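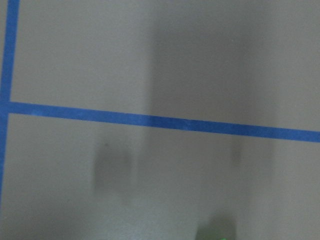
*Wrist camera over the grey surface, tape junction on the left.*

### Tape grid detection is great on the fixed camera, jumpy on the wrist camera

**tapeworm_ok** · posted 21 September 2023

Hi all! I'm having a blast with this project and I've hit a snag. We have an arm over a table marked off in blue tape, and I wrote a small detector in Matlala that masks the blue, fits lines and uses the crossings to work out where the camera is. It runs great on the fixed camera. On the wrist camera the pose sometimes flips by a quarter turn between frames, mostly when there's one junction in view. Out of 3000 wrist frames I get 181 flips.

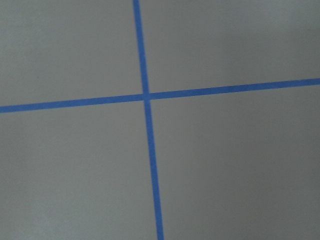

*One clean crossing. The lines fit well here and the pose still flips.*

I'm using the Floko line fitter with default settings. Is this a threshold problem, or am I asking too much of one crossing?

---

**gridlock_fan**

Fun setup! I'd look at your blue mask first. Shadows pull the tape darker, so if you threshold on plain RGB you lose pieces of it. Switch to HSV, keep the hue range tight and let the value range go wide. Lock the white balance too. That fixed most of mine.

---

**slow_servo** · accepted

The mask is worth cleaning up, but it won't cure the flips. A plain crossing looks the same every quarter turn, so the solver has four answers that fit equally well and picks whichever one the noise favors. A T is better if you can trust that it's a T — a strip that simply leaves the view can fool you.

The good news is that you already have everything you need! The arm knows where its wrist is. Take the joint angles, run forward kinematics through your hand-eye calibration, and use that as the starting guess. Then let the tape correct it by a small amount only.
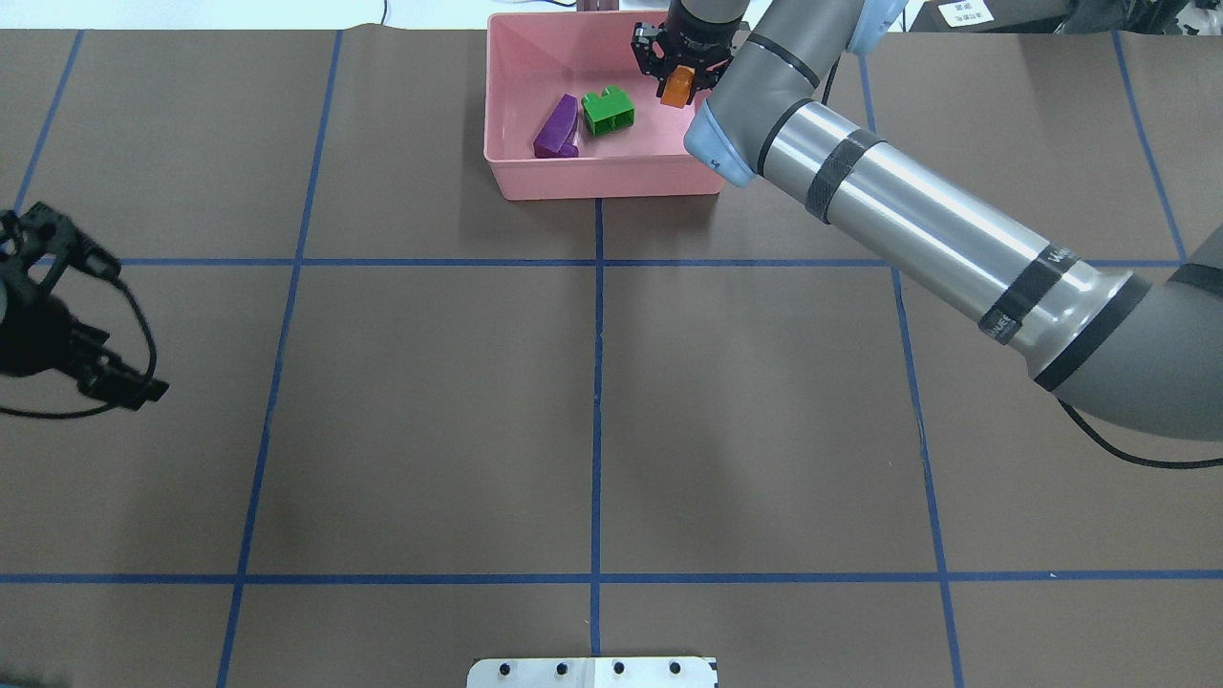 In Devar that's the `prior_pose` input on the solver node. Set the allowed rotation to something small and throw out any answer outside it. When there aren't enough lines, skip the update and coast on kinematics. I did this on my own rig and went from 147 flips to zero over a 600-frame run, which made my whole week.

Two more things:

- Match timestamps. If the joint reading lags the picture while the arm is moving, your guess will be off and good answers get rejected.
- Use the fixed camera for the grid map. It gets several lines at once, so solve the layout there and hand it to the wrist solver as known geometry.

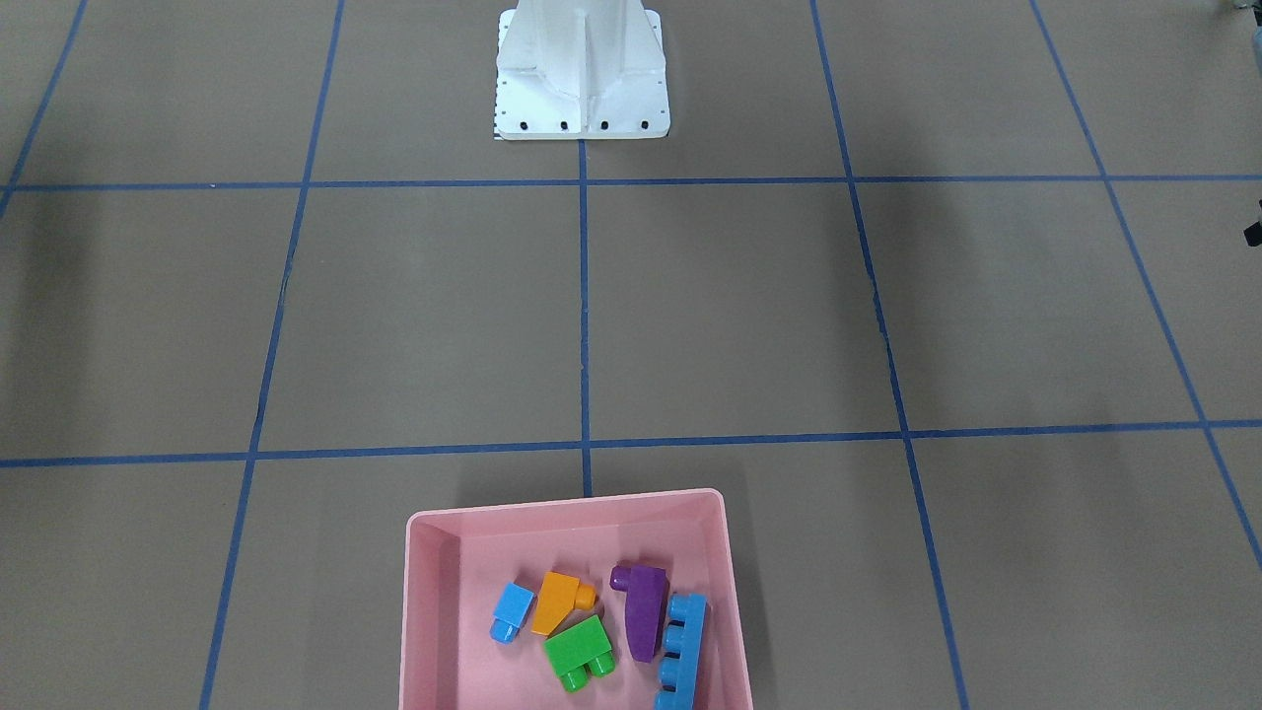 *Fixed view: robot base at the top, tray of blocks at the bottom, plenty of tape to fit.*

Mask out the tray before you fit, by the way. A blue block can sneak a short line segment into the results. Rerkuvlow has a polygon mask tool that does the job, or just hard-code the corners if your tray stays put.

---

**mostly_lurking**

+1 for the starting guess. Also check whether your wrist camera is on autofocus, mine was and the calibration drifted every time it hunted.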